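Visit to the Egilsson open day in Ernow

On Tuesday, April 16, 2019 I went to the open day of Egilsson, who keep a practice room in Ernow for people who want to work at a hotel reception. I work at the front desk of a small house with 20 rooms, and our cards live in a drawer, all mixed. So I wanted to see how other people keep them in order.

The train from Veltdale was late and I missed the welcome speech. There was coffee in the corridor and a table with brochures, where Hanne Bundgaard gave me a name sticker and sent me directly to the practice room. I was glad for this, because the brochures I can also read at home.

The subject of the morning was cards and small papers: where they stand, who takes them out and where they go back. At the counter there is a pale wooden desk top with a payment terminal lying on it, and next to it a large wooden organizer. I liked that a card can stand upright in its slot. In our drawer everything lies flat and one must lift the whole pile to find the right one.

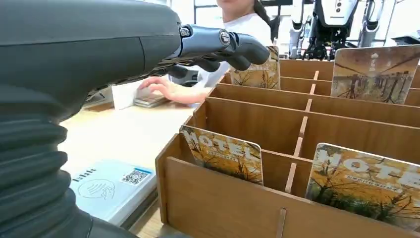

At the counter: a hotel card upright in the rear-left slot of the organizer.

I asked Hanne what such a wooden organizer costs. She said theirs was made by a carpenter for 80 euros, and that the first one had slots too narrow for a folded card. She also showed me their written rule, which is only one line: the card goes back before the next guest is greeted. We have a similar rule at home, but it is written nowhere and I think this is the reason why it is forgotten.

Another work place is made from two desks pushed together. They use an organizer of brown cardboard, with thin cardboard partitions that make a grid of cells. For me it was the most useful thing of the visit. One can try the arrangement in cardboard first, and pay the carpenter later. The front edge of the larger desk is a little chipped, so I believe it has seen many courses.
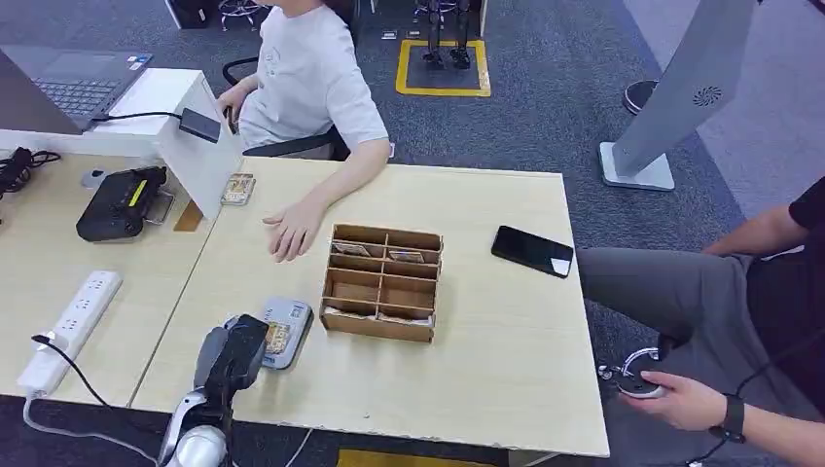 The cardboard organizer on the desk, with small cards or packets in some of the cells.

A ready product is also sold, under the name Plandard, and I took the price list with me. The largest size costs 200 euros. It is too much for our house.

Before lunch we had time for our own questions, and mine was about the floor. Our reception has light tiles and a dropped card makes a loud noise, but it is found at once. They have chosen dark gray carpet with light flecks. It is pleasant for the feet when one stands the whole day. I only ask myself how quickly one sees a small dark card on it.
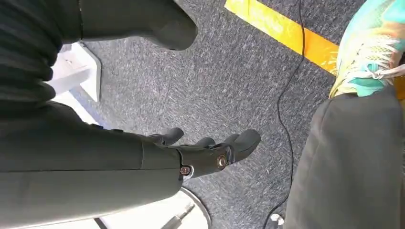

Carpet in the practice room.

Frida Bergmann wrote under this report: We changed from tiles to dark carpet in January and I would do it again. Dropped cards are not a problem for us, most of ours are white. Dust is the problem, you see every crumb from the guests' breakfast rolls. Did they say how they label the cells in the cardboard one?

I did not ask about labels, I am sorry. I have sent an e-mail to Hanne and will add her answer when it comes.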